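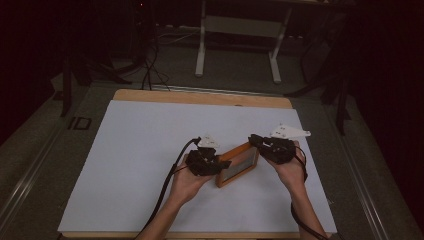
Two-handed hold with the hand-held grippers, robotics club practice table.

How to practise the two-handed turn
Posted in January by Kimie Nishimura
Print this page | E-mail this page

This guide is for new members of the Denevico student robotics club. In our Skota project, each person must learn to hold and turn a flat object with two grippers before recording begins. Please read all the steps first.

Step 1. Choose an object with straight sides. Put it in the middle of the board with its long side towards you. Close the left gripper on one short side, then the right gripper on the other, and lift slowly. 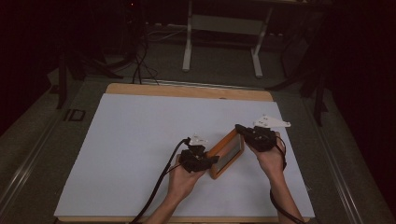

Step 2. Turning is the part where most beginners hurry. Keep your elbows low and let one hand go up while the other stays almost still. A small picture frame is good for learning, as you can easily read its angle: here the upper right corner is in the right gripper, and the long side goes up from lower left to upper right. Stay in this position while you slowly count to five, then go back. If the object slips, put it down and start again from step 1.

Step 3. Look after your cables. Each one should run outside your forearm or away over the board, never between the two grippers. Before every turn, check that you have enough free cable on both sides.
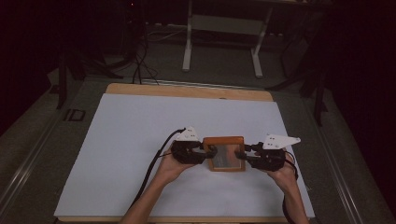

Step 4. The level hold is used at the start and the end of every recording. Both hands should press with the same force – too much from one side will push the object out. Keep it low, just off the board like the wooden frame here, with one gripper at the left side and one at the right. Do not cover the white plates with your sleeve.

Step 5. Write your name and the number of good turns in the Siltel notebook. We ask for 50 good turns from each member, but you can do them over several meetings.

Contact the club | Copyright Denevico Student Robotics Club | Back to top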